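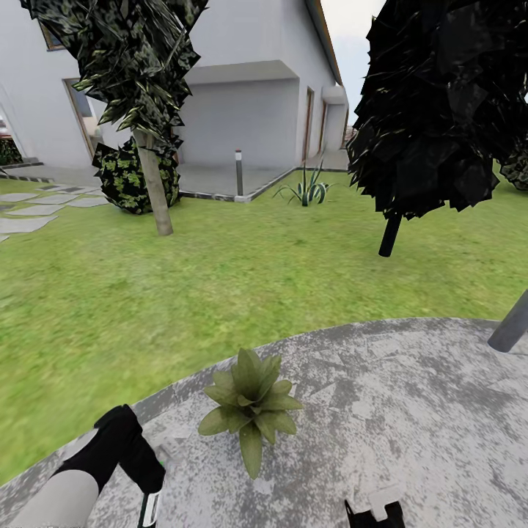

Prys Watkins

Progress report: Pondon yard-work demonstration, December

The demonstration visit to Oruvley went ahead as planned and took up most of the afternoon. Digby Ormsby came for the funder, along with two engineers from Ochoa who are looking at our simulator for their own work. We ran everything in the simulated garden, which now has the house, the lawn, the stone patio and the planting in place. The visitors watched on the large monitor and asked to see the small plant approached from more than one side, so the running order slipped and we dropped the planned talk on scheduling.

The log for the current garden scene stood at 2,394 simulated runs on the morning of the visit. Digby asked how many of those were usable. I said I would send the breakdown by task, and it will follow this report separately.

Most of the discussion was about clearance. With the grill and the wicker bench on the patio the arms have less open space to plan through, and the Ochoa engineers wanted to know whether we move the furniture between runs. We do, but only among seven saved layouts. They would like random placement. That is a fair request and I have added it to the work plan.
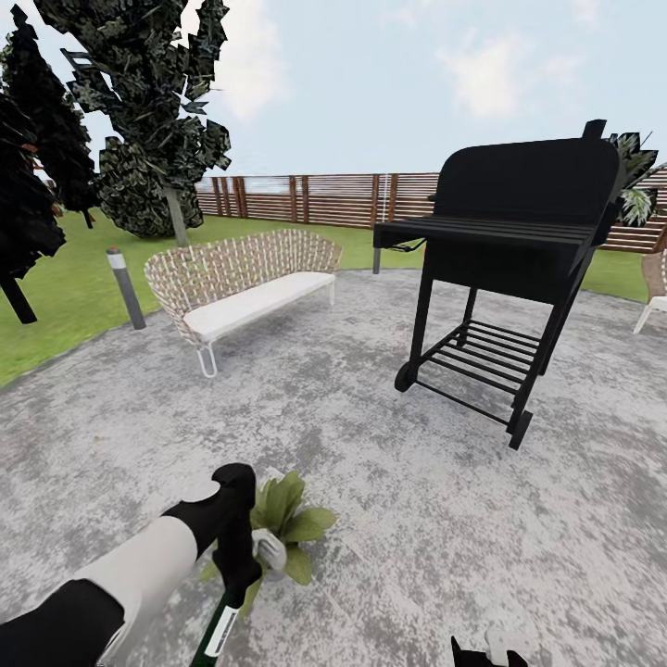 Next steps

1. Send Digby the run breakdown.
2. Add random furniture placement to the garden scene. Estimate is three weeks.
3. Fix the tree foliage, which looks coarse and drew comments.
4. Agree with Piltetti on access to the second workstation. We have asked for four days a month and have no reply yet.

Spending is within the approved budget and no change is requested.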